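Running a Club-Level Stock Car on a Student Budget: Costs, Set-up and Results
Motorsport Engineering, Year 2 Group Project
Tavion Obi and Kiros Wako
May 22, 2020

1. Introduction

This report covers the preparation and running of a saloon stock car over one season of short oval racing at the Grerkow track. The car was bought second-hand by the department and entered in the club's lower class, where engines are sealed and the tyre choice is fixed. Our task was to record what the car cost to run, to choose a set-up for the oval and to see whether the changes we made led to better lap times.

Neither of us had worked on an oval car before. Most of our course up to that point had dealt with circuit racing, where the car has to turn both ways. A car for a short oval only has to turn one way, and a good deal of what we had been taught about matching the left and right sides had to be put aside.

2. The track and the class

Grerkow is a tarmac oval with a lap length of 690 metres. The banking is slight and uneven. Turns one and two are a little tighter than turns three and four, so a car that feels right at one end is rarely right at the other. Races are run anti-clockwise. A normal meeting has two heats and a final, and the final is 40 laps.

The class rules leave few areas open. Springs, ride height, camber, tyre pressure and the position of the ballast can be changed. Dampers have to come from the approved list. The engine can be serviced but not opened, and the seal is checked after every final.

3. The car

The car came with a welded cage, a locked rear axle and a set of Haslinger dampers that had already done two seasons. We sent the dampers away to be tested. One of the rear pair was well down on its rebound figure and was rebuilt. The other three were kept as they were.

We weighed the car with Kiros in the seat and found that too much of the weight was on the right-hand side. The ballast had been bolted behind the passenger footwell, presumably by an earlier owner who raced somewhere else. It was moved to the left sill and held with four bolts and a backing plate, as the rules require. The total ballast stayed the same.

4. Set-up method

Only one thing was changed at a time. Each change was tested over a run of 20 laps with the same driver and the same fuel load, and the first three laps of each run were left out while the tyres came up to pressure. Lap times were taken from the club transponder and not by hand, as our hand timing on the first test day varied too much to be of use.
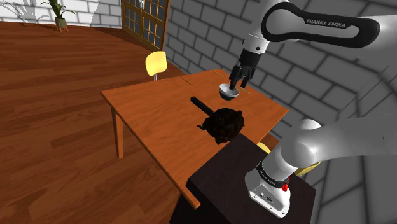
The order of testing was tyre pressure first, then camber, then springs. Tyre pressure came first as it costs nothing to change and can be put back in a minute. Raising the right front pressure made the car easier to drive but slower. Lowering the left rear gave better drive off turn two, up to a point, after which the car began to slide at the rear on the way in.

Camber made the largest difference. With more negative camber on the right front, the tyre wore evenly across its width and Kiros reported that he could hold a lower line through turns three and four. The spring changes were less clear. A stiffer right rear spring was quicker over a few laps, but the times fell away before the end of the run. We went back to the softer one for racing.

5. Costs

We kept a record of everything spent at and between meetings. Tyres were the largest item by a long way, followed by fuel and travel. Entry to a single meeting, with transponder hire, came to £195. Fandbridge Motor Factors gave the department trade prices on brake pads, oil and filters, and this is the main reason the servicing costs were lower than we had planned.

The one large unplanned cost was a front hub and wishbone after contact with the wall in the second meeting. We had allowed nothing for crash damage in our first budget. This was a mistake — every driver we spoke to in the pits told us to expect at least one repair of that size in a season.

6. Results

The car finished in all but two of its races. In the early meetings it was well off the pace and was lapped in the first final. After the ballast was moved and the camber set, it ran in the middle of the field and could stay with the cars around it. The best result was fourth in a heat at the last meeting in November, from a start near the front of the grid.

Part of the improvement must be put down to the driver. Kiros was learning the track over the same period, and we have no good way of separating his progress from that of the car. The closest we came was a back-to-back test with the old camber settings put back on. He was slower by almost half a second a lap, which suggests that the change itself was worth having.

7. Problems and further work

Our notes from the first two meetings were poor. Tyre pressures were written down before the heats but not after, so we could not tell how much they had risen. From the third meeting on, Tavion filled in a printed sheet for every run, and later groups should start with this sheet. A blank copy is in Appendix B.

We would also have liked to test the Drikow spring set, which is allowed in the class and used by several of the faster cars. The set did not arrive before the end of the season. It is now in the workshop, still boxed, and is listed with the other spares in Appendix C.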